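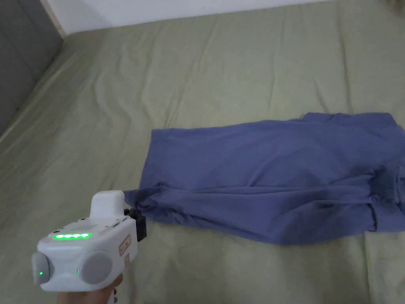

The green sheet, Sunday.

Slept badly again. Lights out at 10, still awake when the Trallon bus went by on its first run, then a thin sleep with a dream in it about missing an exam. Got up, made toast, didn't want it.

I said I would write this down properly once a week and not only on the bad mornings, so this covers the whole week.

The rule I'm following is that the bed is for sleeping. No reading in it, no phone, no lying there planning the week. If I'm awake for what feels like a long time I'm supposed to get up, sit in the other room with one lamp on, and go back when my eyes get heavy. I'm also supposed to get up at the same time every day no matter what kind of night it was. The second part is harder. On Tuesday I turned off the alarm and slept till almost nine, and I paid for it that night.

The sleep log is a paper one, from Prakimo. They have an app too, but I asked for the paper. It's a grid with the hours across the top, and you shade in the ones you think you slept. You aren't meant to look at the clock in the night, so it's all guesswork done over breakfast, and they say the guesses are good enough. I still sneak a look. The oven clock is hard to avoid when you go in for water.

First four nights came to 1,512 minutes of sleep if I believe my own shading. I worked it out on the back of an envelope and it's a bit over six hours a night, and that surprised me. I would have told anyone who asked that I was getting four. The woman on the phone at Prakimo said most people guess low when they're tired and that I shouldn't argue with the log in the first month. So I won't argue with it.
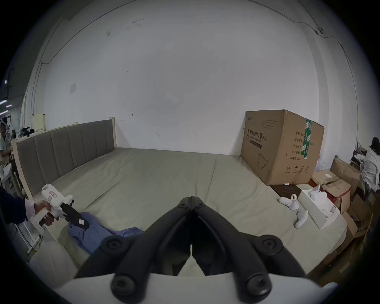
The worst night was the one when I tried to catch up. I went to bed at 9 and stayed there, and it came to 586 minutes in bed for maybe half of that asleep. I've done the same thing for years whenever I was worn out. Go to bed early, get a good long night in, feel better. It seems so obvious that I never looked at whether it worked. The booklet has a whole page on it. You spread the same amount of sleep over more hours and it gets full of holes.

So bedtime has been moved later. I'm not allowed to go in before half past eleven now, and the last hour before that is very long. I can't watch anything exciting. I've been doing the ironing. I've ironed pillowcases and dish towels, and a tablecloth we haven't used since we lived in Campbell. The sheets I leave alone, they're too big for the board and I don't care.

I slept well in Campbell, now I think of it. It was a loud street, with a bar at the end of it and trash trucks before dawn, and I slept through all of that. Where I am now is quiet and I hear the refrigerator. I don't believe it's the noise or the lack of it. I was thirty-one and on my feet all day at the garden center, and I was asleep before I had finished lying down. I've started walking after lunch to see if that helps, out to the water tower and back. Too early to tell. My knee doesn't like the hill.

Coffee: one cup, before noon. I've kept to that every day but Thursday.

Wine: none on weeknights. Kept to that too, with no trouble. 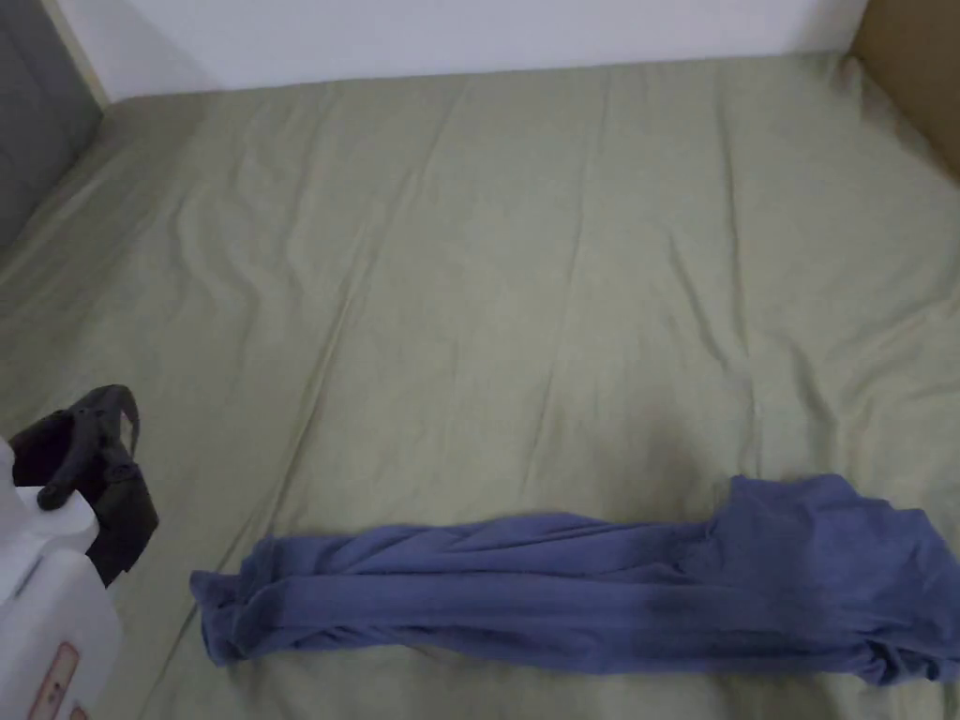 Wall side of the bed. I sleep on the other side.

The book I'm allowed in the other room is a history of Druvudis and the fishing villages up the coast from it, which I picked up at the library sale. It was meant to be dull. The first part is, it's mostly about who owned which bit of shore. Then there's a chapter on how people there used to sleep, going by court papers and letters, and I stayed up an hour too long with it. In the winter they went to bed soon after dark and woke up in the middle of the night, and then they just got on with things for a while. They fed the fire. They mended. One letter complains about a neighbor who came over to talk at that hour and wouldn't leave. Then they went back to bed and slept till it was light.

I don't know how far to trust it. The author has one letter and a few court cases and makes a lot out of them. But I liked reading it in the chair in the middle of the night with a blanket over my legs. I had been treating being awake as something gone wrong, and that night I just sat. I was back in bed before the bus, and I slept until the alarm.

Then the next night I sat in the chair hoping for the same thing, and of course it didn't come. I was waiting for it. I went back and forth between the rooms so many times that my feet got cold and I had to find socks.

Things I noticed this week, for when they ask me at the appointment:

The bad nights follow days when I haven't been outside.
I'm sleepy at seven in the evening and wide awake by eleven, every day.
If I talk about money after supper I might as well not go to bed.
The new pillow is too high. Went back to the old one on Wednesday.

I put part of last week's entry up on the Prakimo members' page, the bit about the fixed getting-up time, and said I didn't see how anyone kept to it on weekends.

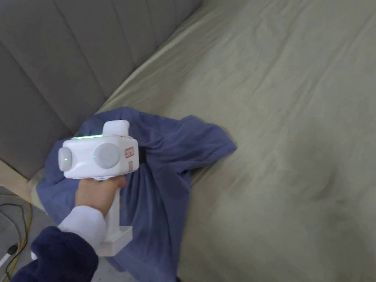 One member answered that the weekends were what did it for her in the end. She had kept the weekday time for two months with nothing to show for it, sleeping in on Saturday and Sunday, and when she stopped doing that it took three weeks and then she started dropping off at a normal hour. She said the first two of those weeks were awful and she fell asleep at her niece's piano recital. She told me to plan something for the morning that I would be embarrassed to miss.

I've thought about that. I could tell my sister I'll pick her up for the farmers' market, she's always ready early and she would be out on the step waiting. I don't much want to. I'll call her after supper and see what she says.

Three weeks sounds long, but I've been sleeping badly since before we moved, so it isn't long compared to that. The booklet says the same, less plainly. It also says to expect the afternoons to be the low point, and they are. Yesterday I put the milk in the cupboard and went looking for it an hour later.

Alarm is set for half past six. Ironing is done, so tonight I'll have to find something else until half past eleven. There's a drawer of seed packets that needs sorting by year, and I think most of them are too old to plant.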